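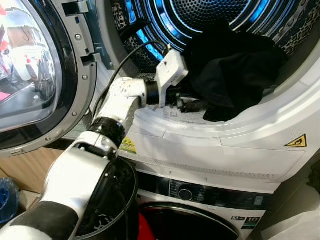 Slide 3. Care of the laundry arm at the Skikcombe site. Colleagues will know that the arm is inspected after every 60 loads, and that Murdo MacBrayne keeps the record. The point to stress is the cable. It leaves the top of the gripper in a loose arc and drops past the wrist towards the door opening, so its slack must be checked with the arm fully inside the drum. Please also mention the short link behind the gripper, where scuffs and specks of dirt are found. It should be wiped down before any joint is examined.

Pause for questions.

The fingers are replaced each June with parts from Kinnear. Stelios Fragkou will speak to the wrist settings on slide 5. Staff are reminded to isolate the power at the wall before touching either joint ring.

We use cookies to improve this site. Accept | Manage settings
Contact Drureck | © Drureck | Back to top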